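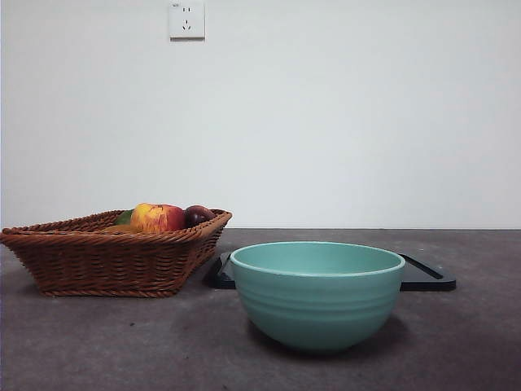
テーブルと壁のコンセント

件名: Re: [orbit-ml] Sollevura の軌道離脱計画について
差出人: Fares Daher

Gentile さん、みなさん

ダヘルです。長文のご投稿、通勤電車で二度読みました。一駅乗り過ごしましたが、これは請求しません。

> Sollevura の運用終了まであと一年を切りました。現行の計画では
> 残った推進剤をすべて近地点の引き下げに使い、最後は大気に
> まかせることになっています。私はこれに反対です。推進剤の
> 一部を残し、Twal 搭載カメラの追加観測に回すべきです。

お気持ちはよくわかります。あのカメラは打ち上げ前に散々「重い」「予算の無駄」と言われ、いざ上がってみたら機体でいちばん文句を言わずに働いている機器になりました。人間の職場でもよく見る構図です。

ただ、計画書の付録に載っている推進剤の残量推定をもう一度見ていただけませんか。あの数字はタンク圧と温度から逆算したもので、噴射時間の積算から出した値とは食い違っています。差は小さいのですが、追加観測に回せると Gentile さんが見込んでおられる量も、やはり小さいのです。つまり、あるかないかわからない貯金で旅行の予約を入れる話になります。私も若いころにやりました。旅行は中止になりました。

> 姿勢制御についてはリアクションホイールが健在なので、観測
> そのものに推進剤はほとんど要りません。必要なのは Naro 局の
> 可視時間に合わせた軌道の微調整だけです。

ホイールは4基のうち2基が「健在」で、残りは「在」です。三軸を回せているのは磁気トルカが黙って手伝っているからで、Jivoslow のフライトソフトはこの状態を正常モードと呼んでいます。命名した担当者の楽天ぶりには敬意を表しますが、撮像中に摩擦トルクが跳ねると指向が流れます。先月の画像に写っていた、地平線が二重に見えるあれがそうです。オーロラだと喜んでおられた方には申し訳ありません。

それから Naro 局ですが、11月からアンテナの保守に入ります。期間は局の掲示では「当面」とされています。前回の「当面」がどのくらい続いたか、古くからこのリストにいる方はご記憶と思います。私はその間に引っ越しをしました。

> 125 周分の追加データが得られれば、Twal の感度劣化モデルは
> 論文にできる水準になります。後継機にとっても貴重な資料です。

ここは全面的に賛成です。劣化モデルはぜひ欲しい。ただ、後継機がまだ紙の上にあるうちに、その紙を読む審査の人たちから「前の機体はちゃんと片づけましたか」と聞かれるのは確実です。そのとき「片づけるつもりでしたが、いい写真が撮れそうだったので」と答える役を、私は引き受けたくありません。

そこで折衷案です。

近地点の引き下げは4回の噴射に分けて行う計画ですから、噴射と噴射のあいだに軌道決定のための待ち時間があります。いまの計画ではこの期間、機体は太陽指向のまま寝ています。ここで Twal を起こしてはどうでしょう。軌道の微調整は一切しません。可視時間に合わせて衛星を動かすのをやめて、通るところを通ったときに撮る。校正用なら月と暗い宇宙が写れば足りるはずで、どちらも向こうから逃げたりはしません。

電力は足ります。熱は、日照期の終わりだけ注意が要ります。データ量は受信機会が減るので厳しく、間引きの方針を先に決めておく必要があります。圧縮の設定は軌道上で書き換えられますが、手順書の該当ページが「後日追記」となったままです。追記を約束したのは私です。すみません、今週中に書きます。

噴射の初回で加速度計の値がまともに取れれば、残量の推定もいまよりずっとましになります。追加観測をもっと増やせるかどうかは、その値を見てから議論しても遅くありません。思ったより多く残っていれば、Gentile さんに一杯おごります。少なければ全員で静かに計画どおり進めます。

ほかに確認したい点がいくつかあります。

・最終噴射後のバッテリ切り離しと送信停止の順番が、計画書の本文と図で逆になっています。本文のほうが正しいと思いますが、図を描いた方、ご一報ください。
・ビーコンの受信報告を送ってくださっているアマチュア局のみなさんに、送信停止の予定をいつ知らせるか。黙って消えるのは失礼です。
・地上側の模擬機は運用終了後も残すのか。残すなら置き場所を。いまの部屋では椅子と模擬機のどちらかしか置けず、しばらく前から椅子が負けています。

次回の電話会議は午後4時開始で変わりません。接続先も前回と同じです。マイクは発言時以外切ってください。前回、どなたかのお宅の炊飯器が議事録に残っています。

ダヘル

> 以上、ご検討ください。反論は歓迎しますが、できれば数字つきで
> お願いします。
> Gerardo Gentile

追伸 数字は表にしてから改めて流します。単位は今度こそ全部そろえます。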